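Grip pads and demo quality

mcalvo_b
657 demos done by hand on the bag task. When do you swap finger pads? Mine are peeling and torn at the edges, right one worse than left.
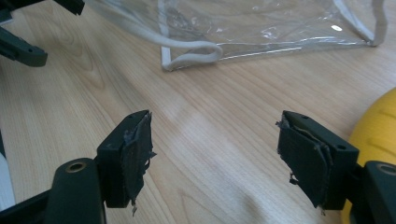 I'd like to reach September on this set if the data stays usable.

nieto_e
Swap now. A loose flap catches on thin vinyl and you start correcting for it without noticing.

zuccaro
Disagree. I ran 276 on worn pads and the policy was fine - change both together, though.

nieto_e
Fine on rigid parts, maybe. Not on a clear bag.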